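Murneck Family Notices: read me first

Hello, and thank you for opening this one before the others. The folder holds typed-up obituaries and memorial cards from the town of Murneck and the farms out toward Leung, going back as far as the older families were willing to lend us their clippings. Prasanna Sivakumar did most of the typing, and I (Shafiq Liyanage) have been checking names against the cemetery book in the evenings, usually with tea.

Each notice is one plain text file, named by surname and then year of death. There are 29 surnames so far. Maiden names go in parentheses, and when a notice spelled somebody's name two different ways we left both in and put a note at the bottom of the file.
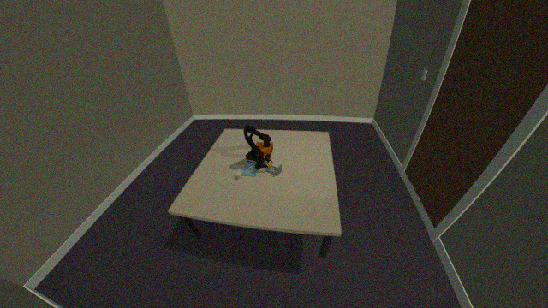
Dates are typed just as they were printed, so you will find a few birthdays that can't be right. Please don't fix them in the files! Write to us and we'll add a note. The Dravosent Funeral Home cards are in their own subfolder, 16 of them, and they are very short, often only a name, a hymn and the place of burial.

We left out street addresses and the names of grandchildren who were under 24 when the notice ran. If you are family and would like something taken down, or put back in, just ask and we'll see to it.

You're welcome to use the files for family history and to share them with cousins. Please don't sell them.

Last updated Jun 15, 2025. The Wonine clippings should be in by August.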